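Watching order for Kabbaj and its spinoff – does it matter when I start Jerkex?

posted in TV & Streaming Help

I finished season one of Kabbaj on Friday and I'm completely hooked! Everybody keeps telling me I need to watch Jerkex too, since the two shows share a world and there's a crossover somewhere in the second season. What I can't figure out is where to break off. The episode list on the streaming app puts all of Kabbaj first and then all of Jerkex, but a friend swears that ruins a big reveal about the Dosell lab. I don't mind switching back and forth, I just don't want to get spoiled. Also, do I need the movie? I have it on disc but the case says it's set before everything.
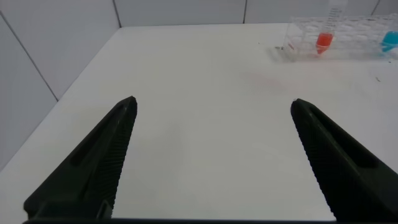

One more thing: my partner is only half in and gets lost when there are too many side characters. If there's a short version of the order, I'd love that too. No spoilers past the season one finale, please!

3 replies

Fustier_fan40

Oh, you're in for such a good time. Do not use the app order! Here's how I did it on my rewatch, and it worked beautifully:

Kabbaj season one (done, congrats)
Jerkex episodes one to four
Kabbaj season two up to the midseason break
Jerkex episodes five to eight
The crossover, which starts in Kabbaj and ends in Jerkex
Whatever's left of both, in any order you like

The reason for stopping after the fourth Jerkex episode is that the fifth opens the morning after something in Kabbaj, and the whole cold open gives it away in a single line of dialogue. I watched it the wrong way around the first time and I'm still a little mad about it. Those first four stand on their own, though, and the third one is my favorite hour in either show – it's nearly all two people talking in a stairwell and I could watch it every week.

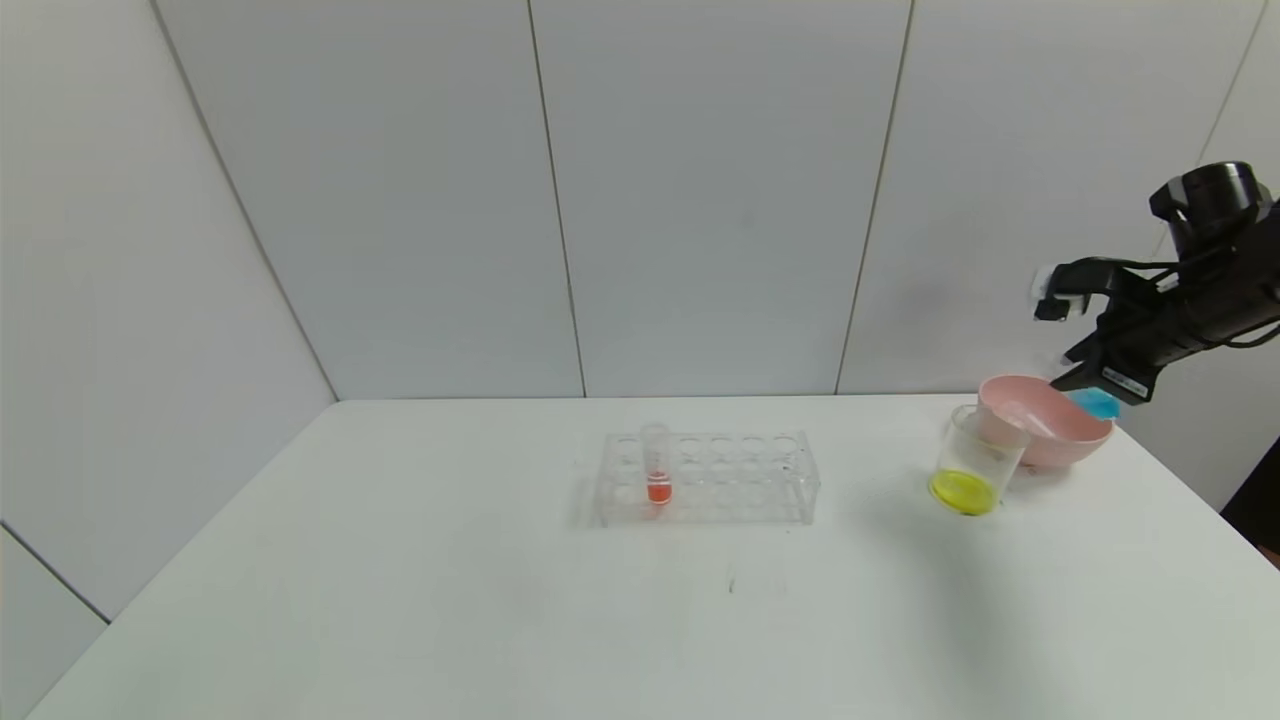
As for the crossover itself, clear an evening. It really does play like one long movie, and the music carries over from the first half to the second so smoothly that a break in the middle hurts it. Turn off autoplay before you start, too, because the app will send you to the next Kabbaj episode when you want to hop over to Jerkex. I've been caught by that more than once.

For your partner: skip the rest of Jerkex and watch just episodes one, three and four before the crossover. The recap at the top covers the others pretty well. You lose the whole harbor plot, but it doesn't come up again until much later.

mapleset186

the movie is optional. its a prequel but it came out after season two and it kind of assumes you know who people are. watch it last. its good tho

(also if you have the disc, the commentary spoils season three, so leave that for later)

quietreel

I agree with nearly all of the order above, with one change: I'd save the Kabbaj holiday episode until after the crossover. It aired before, but the last scene lands so much better once you know what the Jerkex crew has been up to. My sister and I tried it that way in February and we both gasped!

On the Dosell reveal, your friend is right that the app order spoils it, although it's the other direction from what you'd expect. Jerkex is built to be a mystery for anyone who hasn't seen Kabbaj season two. If you finish Kabbaj first, you spend eight episodes waiting for the characters to catch up with you. Still fun, because the cast is terrific, but you only get to be surprised once.

I'd watch the movie right after the crossover instead of last. There's a small part for one of the Jerkex leads and it's a treat to see it while the show is fresh. Come back and tell us what you thought of the stairwell episode!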